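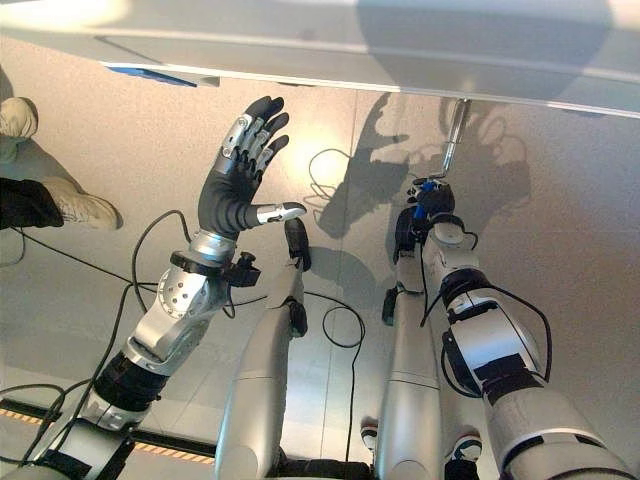

*Open hand on the left, second arm coming in from the right.*

Tuesday, December 28, 2021

**Drukholm electric kettle, the plain one with the steel body**

Quick one before I go back to work. Had the kettle a few weeks now. Short version — good kettle, bad lid.

Bought it after the old Robles died. The Robles lasted years and I would have got another but they changed the spout and everyone hates the new spout. Milagros Moya lent me her Bondov for a weekend to try. Too heavy when full, and the handle gets hot near the top. So, Drukholm.

### Boiling

Fast. Fills to the max line and boils before I've found the tea. Smaller amounts even quicker obviously. Shuts off by itself every time so far. The click is loud. You'll hear it from the next room, which I like, Eusebio Campos sits nearest and does not.

Noise while heating is normal kettle noise. Bit of a rumble towards the end.

### Pouring

Best part. Thin steady stream, no dribble down the front even when it's really full. I do coffee in a pour-over cone most mornings and you can go slow with this without it glugging. Not a gooseneck, don't expect that. But close enough that I put the gooseneck away. 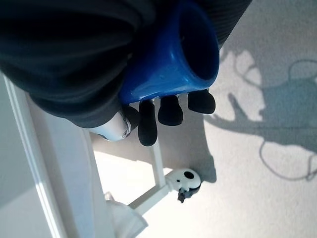
Handle stays cool, good grip, room for all four fingers. My last one only fit three and I've got small hands.

### The lid

Ugh. Push button, spring hinge. Flips up hard and throws whatever condensation was under it right at your wrist. Not a burn, but enough to make you jump. And it only opens to maybe three quarters, so filling from a tall faucet is fine, filling from a low one you end up tilting the whole thing sideways. I just fill through the spout now. Slow but works.

Button already feels a little loose. Will update in January if it goes.

### Cleaning

Hard water here so scale shows up quick. White vinegar and water, boil, leave it, rinse twice. Comes up like new. The little mesh filter behind the spout pulls out but its a pain to get back in, there's a notch on the left side and if you miss the notch it sits crooked. Took me a few tries. Manual has one drawing and the drawing shows a diffrent filter.

Outside picks up fingerprints. Wipe with a dry cloth, gone.

### Other stuff

- cord is short, measure first
- base lifts off and spins all the way round, fine for lefties
- water window is on one side only, wrong side for me
- light is blue and pretty bright at night
- plastic smell for the first two boils, none after

Paid full price at the Rullcombe store, saw it marked down a week later. Typical. Box came dented, kettle was ok.

Four out of five. Would be five with a lift-off lid like the old Robles had. If you mostly fill from a pitcher get it, the lid won't bother you much.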